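How I Oil a Butcher Block Top (and Fix the Dumb Stuff I Did to Mine)

Posted 9/29/20 in Kitchen & Workroom

I've had three emails this month asking what I put on my wood tops, so I'm finally writing the whole thing down. I did our Stastholm kitchen counter first, then a long table for the back room, then a friend's island, and I made a different mistake on every one of them. You get the version with the mistakes taken out. Well, most of them are in there, but labeled.

Quick note before anybody shops for anything: this is for bare or oiled butcher block. If yours came from the store with a hard clear coat on it, oil won't do a thing except sit on top and get sticky. Put a few drops of water somewhere out of the way and go make coffee. If the wood has darkened under the drops when you get back, it's drinking, and you can oil it. If the water is sitting there in perfect little beads, you either have a film finish or a top that was oiled not long ago. Try a second spot before you decide. Mine beaded in one corner and soaked in everywhere else, so go figure.

What you need

Food-safe mineral oil. I use Dallari, the 300 ml bottle, but the plain stuff from the drugstore works too
A board wax or cream (I like Narar, which has beeswax in it and smells nice)
Sandpaper: 120, 180 and 220 grit
A sanding block, or one of those little electric sanders if you're lucky enough to own one
A pile of old cotton T-shirts
A plastic scraper
Dish soap and a bowl of warm water
Painter's tape

The whole job is one afternoon of doing things and then a couple of days of walking past it and not touching it. That second part is the hard one in our house.

Step 1: Clean it properly

Take everything off. Everything, even the toaster, even the thing you think you can work around. Scrape up the crusty bits with the plastic scraper, wash the top with warm soapy water and a well-wrung rag, wipe it again with clean water, and dry it with a towel. Then leave it alone overnight. My first time around I waited maybe an hour and sanded damp wood, and the paper clogged up into this gray felt that I had to pick off with my fingernails.

Step 2: Sand, but go easy

Start with 120 if you have stains or rough spots. If the top is only looking a bit dry and sad, skip straight to 180. Go with the grain the whole length of the board, long strokes, light pressure, and keep moving! If you camp out on one stain you'll sand a dip into the wood, and you'll feel that dip with your hand every single day after (ask me about the spot by the stove). Feather out from the stain by a good foot on every side.

After 180, wipe the whole top with a barely damp rag and let it dry. The little wood fibers stand up and it'll feel fuzzy. Finish with 220 and the fuzz comes right off. I skipped this bit on the back room table and the first spilled glass of water turned it into a peach.

Vacuum up the dust, then wipe with a dry T-shirt.

Step 3: Know what you're protecting it from

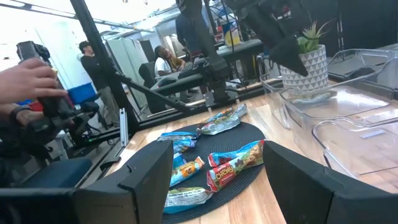

Most of the damage I see on wood tops comes from small, boring, everyday things. A wet can, a hot mug, a bag of chips that leaks grease out of one corner overnight. You can oil all you like and you'll still get marks if the same spot takes the same abuse every day, so pick your trouble spots now, while the wood is clean and you still care. Ours is wherever the snacks live. A cheap round woven placemat, like the black one with the wrapped snacks on it, does a lot for a spot like that: people grab and drop things on the mat all day long and the pale wood next to it gets left alone. Just lift the mat now and then and wipe under it, or crumbs work down through the weave and sit there. And if a mat gets wet, take it off the wood until it's dry all the way through.

For cans and mugs I use cork coasters. For pots, a proper trivet with feet. Oil does not make wood heatproof, and I have a perfect ring from a soup pot to prove it.

Step 4: First coat of oil

Warm the oil a little by standing the closed bottle in a bowl of hot tap water. Pour a puddle about the size of a pancake in the middle and push it out with a folded T-shirt, then another puddle, and keep going until the entire top looks wet. Don't be stingy with this coat. Dry wood will take a shocking amount, and you'll see thirsty patches going dull while you're still working on the other end. Feed those again.

Wait 30 minutes. Wipe off whatever is still sitting on the surface. It should feel smooth and slightly waxy under your palm, and if your hand comes away shiny, keep wiping.

Step 5: The edges, the ends and the awkward places 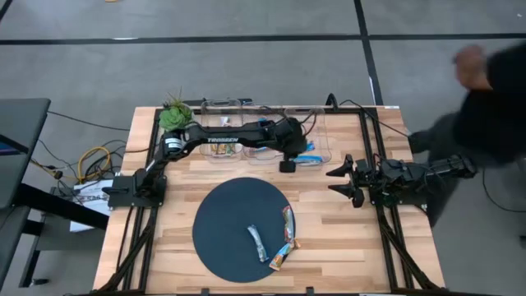
End grain drinks far more oil than the flat face does, so the two short ends of a top need extra coats. I give them three in a row on the first day and check again the next morning. The seams between the strips want attention too, and on tops made of light wood strips you can usually see which ones have gone dry if you get your eye down low and look along them. Where it gets fiddly is any table that has metal running around it, like the black aluminum around the edges of this one. Tape the metal off, put your oil on with a small brush, and go back in with a rag wrapped around a butter knife so you don't leave a gummy line in the joint. Storage bins at the back are the other trap. Whatever strip of wood they stand on is easy to skip, and a year on you'll move them and find a stripe in a completely different color.

If you can get underneath, oil the underside as well. One coat is fine and it doesn't have to be pretty. Bushra Mohmand talked me into this after her own top cupped (both long edges curled up, you could roll a pea to the middle), and I've done it on every one I've worked on since.

Step 6: More coats

Let the first coat sit overnight, then do it again. For a new or freshly sanded top I do 2 coats on the second day, one in the morning and one in the evening, and a last one on day three if it still looks patchy. You're done when the oil stays on the surface for half an hour and the color looks even from one end to the other.

Step 7: Wax

Give the oil a full day to settle. Then rub on a thin layer of wax with a clean rag, in small circles, working on a patch as big as a dinner plate at a time. Thin! If you can see it, it's too much. Leave it for twenty minutes or so and buff it with the softest shirt you've got. This is the fun part — the whole thing goes from "damp plank" to "ooh" and you get to make people come and pet it.

Please be careful with the rags

Mineral oil rags are pretty well behaved and I just throw mine in the wash on their own. If you used linseed, tung or any of the "hardening" oils, that's a different animal. Those rags can heat up and catch fire by themselves when they're balled up. Lay them flat outside, one layer, until they're stiff and dry, or put them in a metal can full of water with a lid on.

How often do I have to do this?

New top: once a week for the first month, then once a month for a while. After that I go by the water drops. If they bead, I leave it. If they soak in, it gets a coat that evening after dinner and we eat breakfast on the couch.

Fixing the usual marks

White rings: these are mostly moisture. Rub a little oil in and leave it overnight before you do anything more drastic.

Black rings: usually a wet can or an iron pan. Sanding gets the light ones out. The deep ones I've mostly made peace with.

Sticky patches: too much oil or too much wax. Warm rag, a tiny bit of dish soap, buff dry.

Turmeric: Kamala Naidu swears by lemon juice and a sunny window. It worked for her counter, and mine faded to a sort of butter yellow, so I'm calling it a draw.

Scratches: rub 220 grit lightly with the grain, wipe, then oil just that area. It'll look darker than its neighbors for a few days and then blend back in.

If your top is walnut or something else dark, test everything on the underside first, since all of mine are pale wood and I really can't tell you how the wax will look on yours. Leave a comment if you've tried it. I'd like to know before I start on my sister's desk in the spring.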